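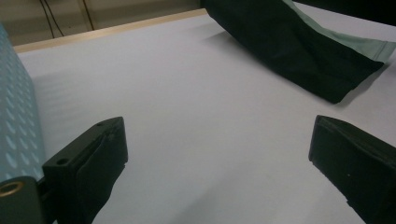

Open day at the Mapplebeck workshop, July

Dark green cloth with a mint-green stitched band, on the white table. Both fingers of the hand-held gripper are open, with the padded faces inward.

About the visit

Fodora opened its Mapplebeck workshop to visitors from Wistville and Kesside for one afternoon in July. The subject was cloth handling with hand-held grippers. Groups were limited to 16 people, and each group had 45 minutes at the tables. Wagner Assunção ran the demonstration and took questions between runs.

Procedure

The operator starts with the fingers apart, closes on an edge of the cloth, lifts, and lays the cloth down again. A run is discarded if the cloth slides off the table or if the grip is corrected by the free hand. Folding is recorded as a separate task. The workshop keeps 4 tables for this work, and more than 80 runs were recorded over the afternoon.

Notes from the questions

Pads are replaced when the covering no longer holds thin fabric. Seams and trim are harder to grip evenly than plain cloth, and operators are asked to vary the place where they take hold. Visitors who tried the gripper mostly closed it too early.

The next open day will be held at Kesside. Starting time is 2 p.m.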